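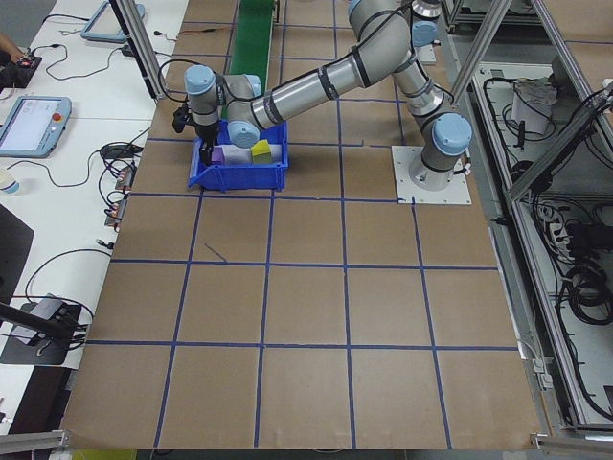 Rundstead 파란 플라스틱 수납함 + 폼 블록 세트

이 수납함, 제가 진짜 오래 쓰고 있어요. 원래는 작업대 위에 자잘한 게 자꾸 굴러다녀서 하나 갖다 놓은 건데, 쓰다 보니 하나가 둘이 되고, 결국 가게에서 팔게 됐습니다(이러다 창고가 다 파란색이 될 것 같아요). 뚜껑 없는 통이라 손이 바로 들어가고, 던져 넣어도 되고, 안에 뭐가 있는지 위에서 한 번에 보여요. 저는 그게 제일 좋아요!

먼저 수납함부터 말씀드릴게요. 무게는 895g이에요. 처음 들어 보시면 어, 좀 묵직하네 하실 수도 있는데, 저는 이 정도가 딱 좋더라고요. 너무 가벼운 통은 물건을 꺼낼 때 통까지 딸려 오잖아요. 이건 바닥에 그냥 앉아 있어요. 색은 파란색 하나만 들여놓습니다. 회색도 들여올까 잠깐 고민했는데, 갈색 골판지나 크라프트지를 깐 작업대 위에서는 파란색이 훨씬 눈에 잘 띄어서 그냥 파란색으로 갔어요. 씻는 건 간단해요. 미지근한 물에 중성세제 풀어서 부드러운 스펀지로 닦고 그늘에 말리시면 됩니다. 철수세미는 쓰지 마세요. 제가 한 번 썼다가 안쪽이 뿌옇게 됐어요.

폼 블록은 Fendex 제품으로 같이 넣어 드려요. 한 세트에 12개이고 색은 섞여서 나갑니다. 보라, 흰색, 연두, 노랑이 기본인데 색별 개수는 그때그때 조금씩 달라요. 특정 색만 필요하신 분은 주문 메모에 적어 주세요, 재고가 있으면 맞춰 드려요. 손에 쥐면 살짝 눌렸다가 돌아오는 느낌이고, 책상에서 떨어뜨려도 탁 소리가 안 나서 좋아요. 아래층 눈치 보시는 분들은 무슨 말인지 아실 거예요.

색깔별로 나누기, 통에 담기, 다시 꺼내서 줄 세우기, 이런 걸 하는 작업대라면 블록은 좀 넉넉히 두시는 게 편해요. 저는 처음에 딱 맞게만 샀다가 하나가 선반 뒤로 들어가서 한참을 못 찾았거든요. 그리고 흰색은 때가 잘 타요. 이건 어쩔 수가 없더라고요. 물티슈로 살살 닦으면 웬만한 건 지워지는데, 유성펜 자국은 포기하시는 게 빨라요.

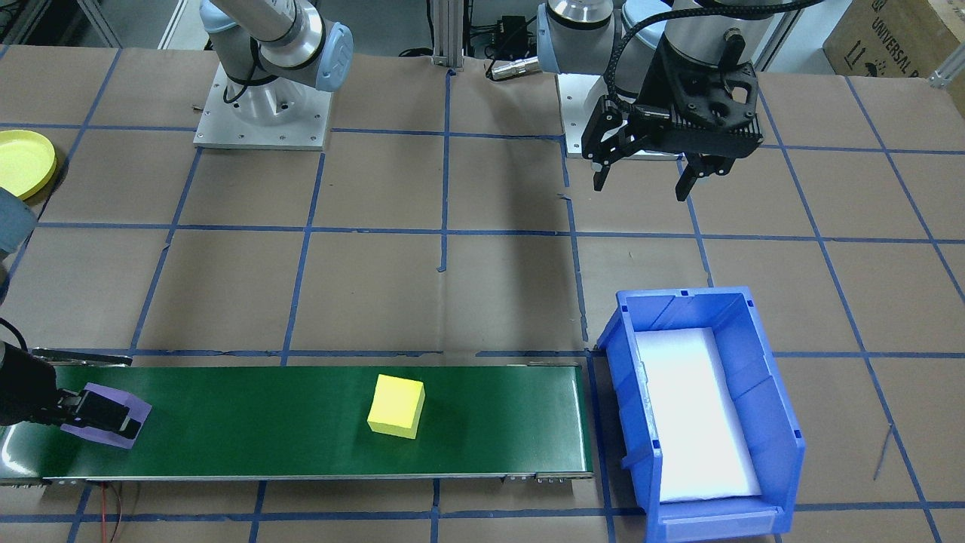 초록색 벨트 위에 올려놓고 쓰시는 분들이 색 때문에 많이 물어보시는데요, 노랑하고 보라는 초록 위에서 아주 잘 보입니다. 연두색은 아무래도 초록이랑 비슷한 계열이라 멀리서 보면 좀 묻힐 수 있어요. 벨트용으로만 쓰실 거면 연두는 빼 달라고 메모 남겨 주세요. 반대로 갈색 종이 위에서는 연두도 괜찮아요. 저는 작업대 바닥에 종이를 깔고 쓰는 쪽이라 연두도 잘 쓰고 있고요.

바닥 칸 나누기 이야기도 잠깐 할게요. 파란 테이프로 가로세로 줄을 그어서 격자를 만들어 두면 정리할 때 정말 편합니다. "통은 왼쪽 위 칸, 블록은 그 앞 칸" 이렇게 말로도 자리가 정해지니까요. 저는 Voluva 파란 테이프를 쓰는데 한 롤이 60m예요. 웬만한 작업대 하나는 넉넉하게 나눌 수 있고, 남은 걸로 선반 라벨 자리까지 표시했어요. 붙이는 순서는 이렇게 추천드려요. 종이를 먼저 팽팽하게 깔고 모서리부터 고정한 다음, 가로줄을 전부 붙이고, 세로줄을 그 위로 올리세요. 가로세로를 번갈아 붙이면 중간에 꼭 한 줄이 비뚤어지더라고요(두 번 다시 안 합니다!). 자는 긴 걸로 쓰시고, 테이프는 당기지 말고 내려놓듯이 붙이면 나중에 종이가 울지 않아요.

테이프와 바닥 종이는 세트에 안 들어 있어요. 이거 꼭 확인해 주세요. 문의가 자주 옵니다. 세트 구성은 수납함 하나, 폼 블록 한 봉지, 그리고 수납함 옆면에 붙이는 빈 라벨 몇 장이 전부예요.

배송은 Sibiya 창고에서 바로 나가요. 오후 3시 전에 주문하시면 그날 포장하고, 포장은 대부분 Palesa Coetzee 님이 해 주시는데 블록 봉지를 통 안에 넣고 완충재로 한 번 감아 보내 드려요. 상자를 여실 때 칼은 얕게 넣어 주세요. 블록이 말랑해서 칼끝에 약해요. 지금까지 세트가 1,094개 나갔는데 통이 깨져서 돌아온 건 손에 꼽을 정도고, 블록이 긁혔다는 연락은 대부분 칼 때문이었어요.

구매하신 분들이 남겨 주신 말도 옮겨 둡니다.

Gert Steyn 님: "통 안에 블록을 넣어 두니까 책상이 좀 살아났어요. 블록 색이 생각보다 진해서 마음에 듭니다. 라벨은 접착력이 조금 약했어요."

Khanyisile Oosthuizen 님: "두 번째 구매예요. 처음 산 건 작업실에 두고 이번 건 집에서 씁니다. 노란색을 더 넣어 달라고 했는데 정말 더 넣어 주셨네요!"

Kgomotso Mkhize 님: "통은 만족, 블록은 조금 더 단단했으면 좋겠어요."

라벨 이야기는 맞는 말씀이라 11월 입고분부터 다른 종이로 바꿨어요. 블록 단단한 버전은 알아보는 중인데 아직 마음에 드는 걸 못 찾았습니다. 찾으면 이 페이지에 바로 올릴게요.

교환이나 반품은 상품을 받으신 뒤 주문 내역에서 신청하시면 되고, 블록은 봉지를 뜯으셨어도 통에 이상이 있으면 통만 따로 바꿔 드려요. 여러 세트를 한꺼번에 주문하실 때는 문의란에 먼저 글 남겨 주세요. 대량 주문은 Gerrit Hendricks 님이 보고 답을 드립니다. 통만 따로 사고 싶으신 분도 거기에 적어 주시면 돼요.

이 사이트는 장바구니 유지와 방문 통계를 위해 쿠키를 사용합니다. 계속 이용하시면 쿠키 사용에 동의하는 것으로 간주됩니다. 동의 | 설정 변경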